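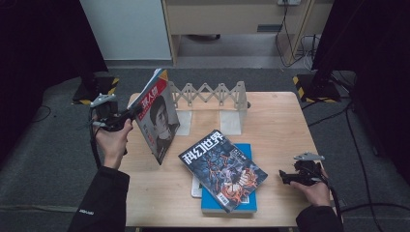 How long should a small magazine keep its back issues?

Keep three copies of every issue for good, and sell or give away the rest after five years. That is the rule Catríona Dunne settled on after a decade of publishing Patska, a quarterly of regional history and short fiction, and she has stuck to it through two office moves.

"We used to keep everything," she says. "At one stage there were 3,000 copies in my garage, and the car lived on the street. Some of the early ones got silverfish. You can't sell a magazine with silverfish."

Dunne started Patska with a print run of 100, stapled by hand. The second issue took most of a winter to put together and the third nearly didn't happen. It has now reached issue 63, printed on a heavier stock with a square spine, a change she resisted for years on grounds of cost.

"Readers wanted to put it on a shelf and be able to find the one they were after," she says. "With staples you had to pull out the whole lot. I held out until a bookshop owner told me he couldn't display it. He was right, and sales there picked up within a couple of issues."

The printer, Keser, quotes per run and won't hold a price past 60 days, so the page count has to be fixed early. Dunne asks for final copy in November for the autumn issue. Late pieces get pushed to winter — she has done this to friends, and once to herself.

Sowmya Chettiar joined as fiction editor at issue 40. She reads every submission twice, the second time on paper.

"I miss things on a screen," Chettiar says. "Repeated words, mostly. Somebody's coat is grey on one page and brown on the next. On paper I catch it."

She and Dunne disagree about length. Chettiar would like to run one long story per issue; Dunne prefers four short ones. At the moment they alternate, and the letters page suggests readers are just as divided.

Advertising covers less of the bill than it did. Two local businesses, a framer and a seed merchant, have been in every issue since the first. Subscriptions make up the difference, and Dunne still addresses the envelopes by hand because the label printer jams.

Asked whether she has thought about going online only, she takes a while to answer.

"We've talked about it. Postage is the thing that hurts. But people lend it to their neighbours, and I get letters from someone who picked one up at the dentist. I'd miss that."

The next issue has a long piece on the old branch line and its signal boxes. Dunne is still waiting on the map.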